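Cleaning and Storing Printed Fabric Backdrops

Guidance for borrowers and branch staff
Rotmont Community Lending Service

This page explains how to clean, dry, press and store the printed fabric backdrops lent by the Rotmont service. It applies to cotton, polyester and mixed-fibre sheets used for school plays, talks, small exhibitions and portrait sessions. It does not apply to painted canvas or paper rolls, for which separate instructions are issued at the desk.

Before you begin

Read the label sewn into the lower hem. If the label is missing or can no longer be read, treat the sheet as cotton and use the coolest setting given below. Remove all clips, pins, hooks and tape. Adhesive tape should be peeled back slowly along the line of the weave. Any gum that remains may be lifted with a blunt plastic scraper; solvents must not be used on the printed side.

Shake the sheet out of doors, or brush it with a soft clothes brush, working from the top hem downwards. Dust left in the cloth will turn to grey streaks once it is wet.

Testing the print

Dampen a white cloth with cold water and hold it against a dark part of the print, close to the hem, for two minutes. If colour passes to the cloth, the backdrop should not be washed at home. Return it to the branch with a note stating that the test has failed. No charge is made in such cases.

Washing

Small marks should be treated by hand. Use cold water and a little plain liquid soap, applied to the reverse of the fabric, and press the area between two clean towels. Do not rub.

If the whole sheet requires washing, fold it loosely with the printed side inwards and place it in a machine on its own. Select a gentle programme with a slow spin. Fabric softener, bleach and stain powders are not permitted on any item in the collection. Sheets from the Prunirel range have a weighted lower hem and must be washed in a bath or large sink, as the weights can damage a machine drum.

Drying

Hang the sheet by its full width over a rail or over two parallel lines. Pegs should be placed only on the top hem. Keep it out of direct sunlight, which fades reds and browns first. Tumble drying is not allowed, even on a low setting.

Pressing

Press the sheet on the reverse side while it is still slightly damp. Use a cool iron for polyester and a warm iron for cotton, with a thin cloth laid between iron and fabric. Begin at the centre and work outwards, lifting the iron between strokes so that the weave is not pulled out of line. Straight-lined designs such as shelving, brickwork and panelling show any stretching very plainly and should be pressed in short sections.

A steamer may be used on a hanging sheet, provided that the nozzle is kept clear of the cloth.

Rolling and storing

Backdrops should be rolled, with the print facing outwards, on the cardboard tube supplied. Folding is acceptable for a journey, but creases set within a few days and are difficult to remove from polyester. Ask a second person to hold the far hem level during rolling. Secure the roll with the cotton ties; rubber bands mark the fabric and perish over time.

Store the roll flat in its bag, in a dry cupboard away from heating pipes. Rolls in long-term storage should be opened and aired each August.

Returning a backdrop

Items should be returned to the Reinholz Street desk by noon on Friday. The charge for late return is 50 pence a day. Any damage should be described on form 14, including damage that was present when the item was collected. Borrowers are asked not to attempt sewing repairs.

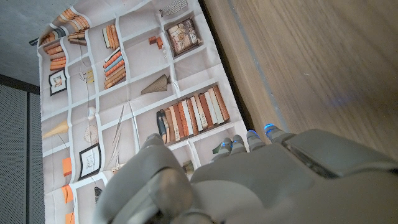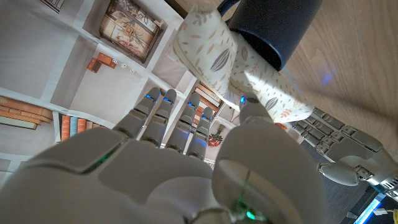 Comments on this guidance

Eusebio Cáceres writes that the advice on pressing could go further for heavier cotton. In his experience a sheet that has been folded for a whole term will not come flat with one pressing, and he recommends hanging it overnight, misting the reverse with clean water in the morning and then ironing as set out above. He also asks whether the cotton ties can be bought separately, as two were missing from the last bag he collected.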